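Keeping Old Transforming Toys in Good Shape: My Workshop Tips

11 May 2023

I've been cleaning and fixing old toy robots at my workbench for 15 years now, mostly the chunky diecast kind that come apart into vehicles and go back together again if you're lucky. People write in asking the same things over and over, so I'm putting my usual answers on one page. Grab what you need and skip the rest.

First thing: don't wash the whole toy. I know, it's filthy, it came out of a box in somebody's garage in Ultavstead and it smells like a basement. But water gets into the screw holes and sits on the springs, and by January you've got rust bleeding out of the hip joints. I use a soft makeup brush for the dust, then a barely damp cotton swab with one drop of dish soap, then a dry swab right behind it. Go one panel at a time. Stickers get the dry brush and that's it.

For chrome parts, even less. Old vacuum plating comes off if you look at it wrong (I've wiped a chest plate down to bare gray plastic with nothing but a paper towel and enthusiasm). A clean microfiber cloth, no pressure, no polish, no toothpaste. Please, no toothpaste!

Stiff joints are the next big one. Don't force them. Warm the part with a hair dryer on low for a minute, wait a bit, then work it back and forth a tiny amount. If it still won't go, a speck of silicone grease on the end of a toothpick will usually do it. I've been using the Dolari stuff in the little tub and I'm still on my first one. Keep petroleum jelly and household spray oil away from old plastic, they can make it go soft or crack.
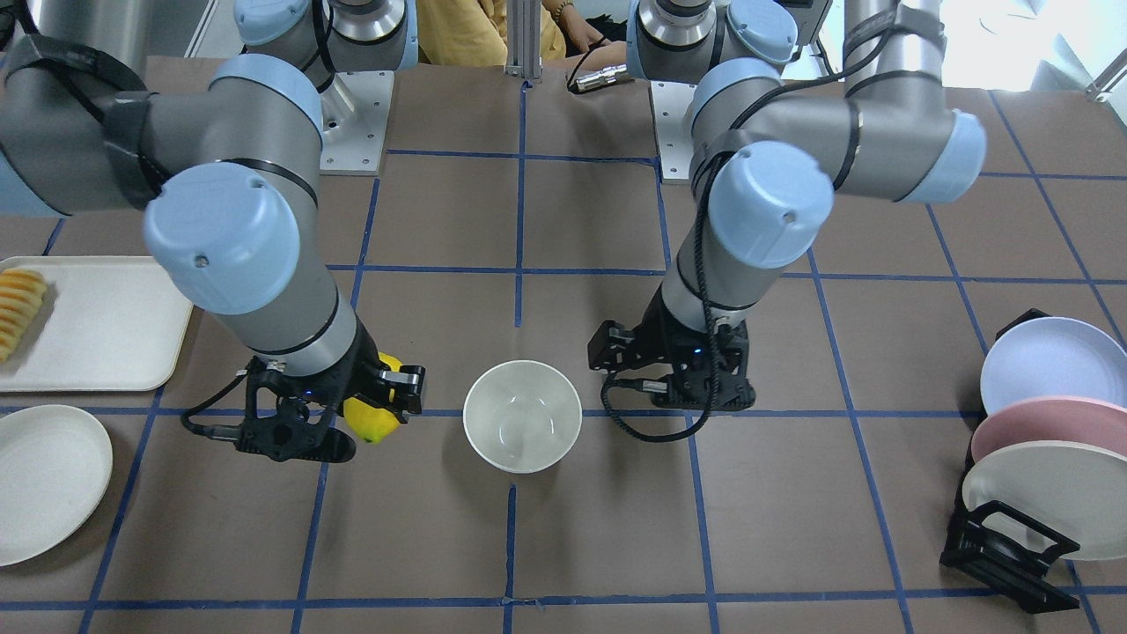
Loose joints are easier than stiff ones, if you ask me. On a ball joint I brush on a thin coat of clear floor polish, leave it overnight with the ball out of the socket, and check it in the morning. Usually one coat is enough, sometimes two. On a ratchet joint that's gone floppy, the trouble is normally a tired spring and no amount of polish will save you. You'll have to open it up.

Which brings me to screws. Old toys use soft screws and they strip if you breathe on them. Use a driver that fits all the way down in the slot, press harder than you turn, and if one feels gritty put a tiny drop of penetrating oil on a metal-to-metal screw only and go have lunch. I lay the screws out on a strip of masking tape in the order they came out and write on the tape where each one goes. I used to trust my memory. Then I put a long screw in a short hole on a Zhuravel combiner and pushed a neat little bump right up through its shoulder — it's still on my shelf, bump and all.

Springs fly. Open the toy inside a big clear plastic bag with your hands in it, and the spring ends up in the bag and you don't spend the evening on your knees with a flashlight.

Missiles and fists go in a labeled pill organizer. The little ones with the snap lids are great, and I can get through up to 10 figures' worth of accessories before I need a second one.

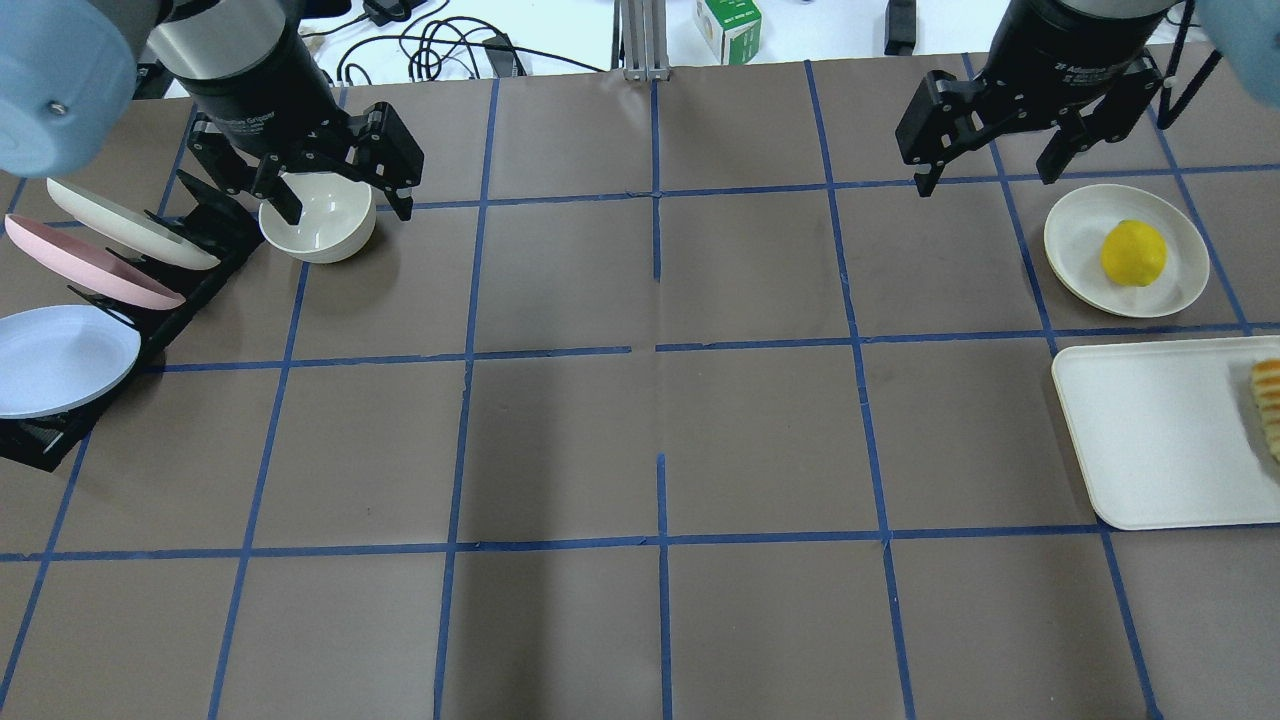
Now, yellowed white plastic. There are plenty of peroxide methods going around and I've tried a few. They work, sort of, but I've had the yellow come back inside a year and I had one leg turn out streaky like a bad hair dye job. These days I leave it alone unless the piece is really ugly, and I never do it to a part with a sticker or paint on it.

Storage is mostly about keeping things cool, dark and boring. No attic, no windowsill. Take the batteries out, every time, and if you find that crusty white stuff on the contacts, put gloves on and dab it with white vinegar on a swab, then a dry one. Rubber tires get a twist of parchment paper between them and any plastic they touch — otherwise they'll melt a ring right into it. I also loosen the packing a little on boxed sets so the old foam isn't pressing on paint. If the foam is crumbling, swap it for acid-free tissue. A pack of 20 sheets does me two big boxes.

For shelves I like the Wedeck glass-door kind, the shallow ones, with a strip of museum putty under each foot. Stand combined robots with their knees a hair bent so the weight isn't all on the ankle pegs.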